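Against the planting calendar

Every December the seed company Karnow mails out a wall calendar, and every December I hang it in the hall closet and then spend the spring arguing with it. Mine says to start peppers in the third week of February. It says this to me, on a north slope above Ilano with a frost pocket at the bottom of the yard, and it says the same thing to my cousin in Whitfield, who is 40 miles away and a good deal lower down. One of us is being misled. I suspect both of us are.

I bring this up after sitting through the winter talk at the Brollau garden club, where the speaker spent an hour on timing. Start this then, move that out on such a date, feed on the first of the month. People wrote it all down. I wrote some of it down too, out of politeness, and on the drive home tried to work out where any of those dates had come from. The handout gave no source. It had the look of something copied from an older handout, which was copied from a book, which was written by somebody gardening in another state.

My complaint is with the false precision. A last frost date is an average, or a probability somebody has rounded off, and half the gardeners I know treat it like the due date on a library book. They set the tomatoes out that afternoon whatever the sky is doing. Then the plants sit in cold mud and sulk for two weeks, and the neighbor who planted late catches up with them by the Fourth of July. I have been both of those people. The late one got more sleep.
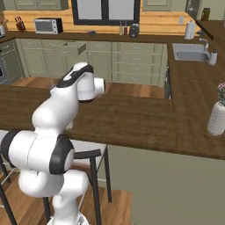 Seed starting is where the calendar does most of its damage. Because the date comes so early, the seedlings have to live in the house, and they outgrow the house long before the ground is ready for them. I would like to know whose house the advice has in mind. Give me an island with a dark wood-grain top that long, turning a corner into an L, and I might start peppers in February too, with trays down the whole length of it and still somewhere to eat supper. I have two windowsills and the lid of a chest freezer. By April my plants are pale and leaning, and I've bought a second light to fix a problem I made by starting too soon.

Sombat Rojanasak, who has the corner lot below mine and grows better eggplant than anybody on our road, starts his a full month behind the calendar. I asked him what he went by and he said the dirt. He pushes a cheap meat thermometer into the bed first thing in the morning and waits for 60 degrees, and he wants to see it 3 mornings in a row. It doesn't sell calendars, and it made for a very short conversation. I tried it the following spring, expecting to be unimpressed, and my eggplant did better than it had the year before. I'm aware that this proves very little. It was a warm May and I had also put down compost. But I notice that I never demanded any proof at all from the calendar.

The usual defense is that beginners need something to follow. I've heard it from the club, and I heard it again from the woman at the nursery counter when I grumbled about the sign over the seedlings. Fine, beginners need a start. But what a beginner learns from a date is to look at the wall. When the date fails, and it will, the beginner decides he has no green thumb and goes back to mowing. I would hand him a thermometer and a notebook and tell him to expect one bad year, and he could have the calendar for the pictures.

There's also the matter of who gains from an early start. I don't believe in a plot. I do observe that somebody who plants too early buys plants twice, and that the cold-season table at the garden center is stocked with basil while there's still ice in the birdbaths. Basil! It turns black if you so much as leave the porch door open. The tag on the pot tells you to plant it after danger of frost, in print I need my glasses for, and the sign above it says Spring Is Here in letters a foot high.

A few people at the club will say I'm taking a free calendar too seriously, and they may be right. I would take it less seriously if they did. At the talk I asked the speaker how he'd adjust his dates for a cold slope, and he told me to add a week. I asked how he had come by a week. He said it was a good rule of thumb and took the next question, which was about slugs.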